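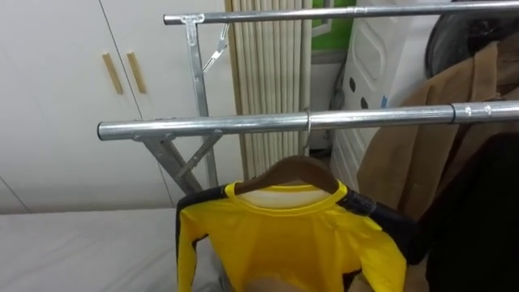 What's in Plevden

Plevden is my collection of clothing care labels, typed up by hand and saved as one big CSV. I started it in October after I shrank a sweater I really loved (rest in peace, green cardigan) and realized I'd never once read the little tag inside. Now I read everybody's. Friends hide their coats when I come over!

There are 600 labels so far, in 12 languages. Hauwa Mohammed typed most of the French and Portuguese ones, and Bujar Matić did the Albanian and fixed my awful accent marks.

Columns

label_id: just a number, don't read anything into it
garment: shirt, skirt, coat and so on
fiber: copied the way the tag says it, typos and all
wash_text: the full washing line
dry_text: same for drying (line dry, dry flat, tumble low)
symbols: my own short codes, see codes.txt

Known problems

Wool is thin on the ground, only 20 rows. Baby clothes are way over-represented, blame my sister's attic. Two rows have the wash and dry text swapped and I keep forgetting which ones. If a tag was too faded to read I left the cell blank, so please don't fill those in with guesses.

Using it

Do what you like with it, just mention Plevden somewhere. Ebere Sani already built a small label lookup page with it, and I use it every laundry day. New labels are very welcome, especially wool!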